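Research > Elections and Representation > Vacancies and calls > Call for participants

Call for participants: residents' panel on the redrawing of ward boundaries in Bosdale

The Olaniyan Institute for Local Democracy invites applications from residents of Bosdale who wish to take part in a study of how ward boundaries are drawn and how well the public understands the process. The study opens in June and is led by Dr Ngozi Bashir.

Bosdale has 27 wards, several of which now have far more electors than their neighbours. A vote cast in Dellau ward, with 1,161 electors for its single councillor, does not carry the same weight as one cast in the larger wards along the river. The district council must put forward a new map before the next full election. The Institute has no part in that decision. Its interest lies in how residents judge competing proposals when they are given the same population figures and the same rules as the officers who draw them.

What taking part involves

Participants will attend three meetings at Zititz House, each lasting one afternoon. At the first, the rules on equal numbers, local ties and clear boundaries will be explained. At the second, participants will work in small groups on paper maps and propose boundaries of their own. At the third, the groups will compare their maps with the council's draft. A short questionnaire is to be completed before the first meeting and again after the last.

Who may apply

Applicants must be aged 18 or over and must live within the district. They need not be registered to vote, and no knowledge of electoral law is expected. Serving councillors, election agents and employees of the council's electoral services office are not eligible. We expect to receive about 500 applications. Places will be drawn by lot, with regard to age and ward.
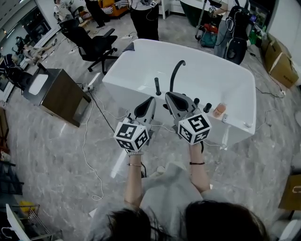 Zerrin Oral

Payment and expenses

A fixed payment will be made for each meeting attended. Travel within the district will be refunded on production of a ticket or receipt, and the cost of childcare may be claimed by prior agreement. Zititz House has level access and a hearing loop in the main meeting room.

Use of information

Questionnaires will be stored under a reference number and kept apart from names and addresses. Participants may withdraw at any time before the third meeting, and payment for meetings already attended will not be affected.

How to apply

Application forms are available from the Institute's reception or by post on request. Completed forms should be marked "Ward Boundaries Panel" and must be received by 2 October 2018. All applicants will be told the result of the draw in writing.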